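Can a robot clear up a kitchen yet, or is it still all talk?

My mother is getting unsteady on her feet and I'd dearly love something that could put the dishes away for her.
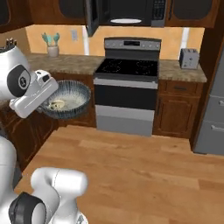
I've been reading up on this since July, and every article seems to promise it's just around the corner. Has anybody here lived with one, or worked near one? She has a perfectly ordinary kitchen, and a bowl with a bit of food left in it is about as hard as it gets – or is that harder than I think?

Posted by Penditz

Oh, I feel for you, we went through the same with my dad! I work in a packing shop where an arm moves trays all day long, and it's wonderful at it, but every tray is the same and sits in the same spot. A kitchen is another matter. Bowls are slippery, doors get left open, and somebody has to decide whether the leftovers go in the trash or the fridge. I'd give it some 17 years, and I'm usually the hopeful one. A dishwasher at waist height did more for Dad than any gadget (ask about the drawer kind, he has 2).

Dalley

Depends what you call a robot. My vacuum is one and it's great.

Skatton

I'd only add that a lot of the kitchens you see in these articles are computer simulations, so do ask whether it's been tried in a real home before you put any money down.

Figueroa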